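Session 4 handout: folding soft items
Household Skills, Urnivcombe. Notes by Máté Bodnár, Mar 15, 2024

Read this before you start on the second pile. The last session covered shirts and towels, which hold a crease. Fleece and jersey don't, so the order of folds matters more.

**Trousers with an elastic waist**

1. Lay them flat, front side up, and smooth from the waist to the hems.
2. Bring one leg over the other, side seams together.
3. Fold the hems up to just under the waistband.
4. Fold in half again and press the air out with your forearm.
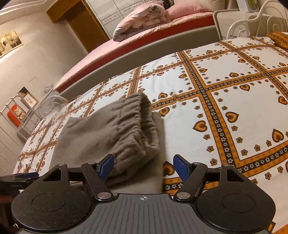 Thick fabric makes a thick stack, and that is fine as long as the layers lie flat. The waistband is where most folds go wrong. Elastic pulls the cloth into puckers, as on the taupe-gray pair on the patterned sheet, and the folds near it tend to open up at the side. Stretch the band once between both hands, let it go, then turn it in - don't try to iron the gathers flat with your palm.

A bed is a good surface for this work if the sheet is pulled tight. Tables are better for shirts.

**Storage**

Stand fleece on its folded edge in the drawer. Stacked fleece slides, and the bottom pair gets crushed. Leave a hand's width free at the front.

For next time: fold 4 pairs at home and bring the one you like least. We start with fitted sheets in October.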